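Trade-in week at Brerunby

Our shop in Vedmont will again take old tablets and laptops this November. Bring the device with its charger and you get a voucher of up to $200, which you can use for any new or refurbished model in the store. Last year we accepted only tablets, and many readers wrote to us that this was a pity.

Please make a backup before you come. We erase every device at the counter, and after this step we can not recover your photos – also not for a fee. The limit is 2 devices per customer.
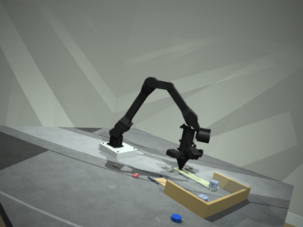 The voucher is valid for 27 days and it can not be exchanged for cash. Accessories from Linum are also included this time, but only the keyboards and the covers. On Friday we open already at 8 in the morning, and the parking behind the building is free until noon.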